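Second life for office computers in Dilport
April 25, 2025

The owner of Surel, a used computer shop in Dilport, did not plan to sell desktops. She started with phone screens and chargers, in a rented unit behind the bus station. Then an insurance office in Kallumcombe closed and offered her everything on its desks.

"They wanted it gone in two days," she says. "I said yes before I had anywhere to put it."

She sold 343 desktops last year, most of them to families and small businesses. The usual price is well under that of a new machine, and each one comes with a 14-day return period. She would like to make it longer but says the margins are thin.
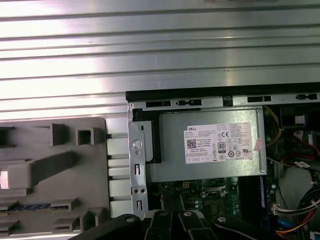

Her customers have changed. At first they were students. Now she sees more retired people, many of whom were told by a relative that their old computer was finished.

"Half the time it needs a new drive and a cleaning," she says. "I tell them that. I lose a sale, but they come back when they need something."

Wiping data takes up more of the week than repairs do. Companies want a certificate for every drive, and she keeps the records in a numbered ledger that has reached entry 2203. Drives that fail the wipe are crushed. She does not make exceptions, even for friends who say there was nothing on there but recipes.

Her biggest supplier is Bassi, an accounting firm that replaces its computers every July. "You learn their calendar," she says. "June I clear the shelves. August I don't see my family."
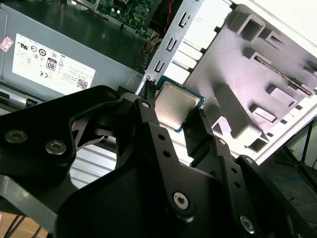
A gripper up close, its narrow fingers on either side of an object.

Asked what she would change about the trade, she talks about power supplies. Some makers use their own shape and their own plug, so a dead one can send a good computer to scrap. She has 33 machines in the back waiting for parts she may never find.

She is looking at a larger unit on the Kallumcombe road, with a loading door and proper heating. The rent is higher than she wants to pay. "I'll see what July brings in," she says. "Then I'll call them."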